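Why Do Tablecloths Have Squares?

Have you ever been waiting for your tea and found yourself following the lines on the tablecloth with one finger, up and along and round the corner, until somebody told you to sit up? I used to do it all the time, and I still do when the soup is slow in coming. There is a surprising amount to find out from a checked tablecloth, so let's have a good look at how they are made and at a funny thing they do to your eyes.

First, the cloth. Most cloth is made by weaving. One lot of threads is stretched out long and tight, and these are called the warp. Another thread, called the weft, goes over and under them from side to side, over and under, over and under, all the way to the end (and then all the way back again!). If the weaver puts in a white thread every so often among the green ones, and does the same in both directions, the white lines cross and you get squares. Some cloths have their squares printed on afterwards, like a stamp - it is much quicker.

Now for the funny thing. Sit at one end of a table with a checked cloth on it and look across to the other end. The squares close to you seem big, and the ones far away seem small and squashed together.
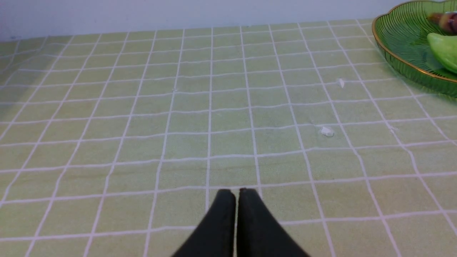

Have the squares really shrunk? Get down from your chair, walk round to the other side and look again. Now the squares that were tiny are the big ones! They were the same size all along. Things that are further away take up less room in what we see, and artists call this perspective. It is why a long straight road seems to get thinner and thinner until it almost closes up.

You can draw it yourself. Take a ruler and put a small dot near the top of your paper, in the middle. Make 10 marks along the bottom edge, evenly spaced, and join every one of them to the dot. Then draw lines straight across, far apart at the bottom and closer and closer together as you go up. There is your tablecloth, and you may like to colour it in and add a dish or two.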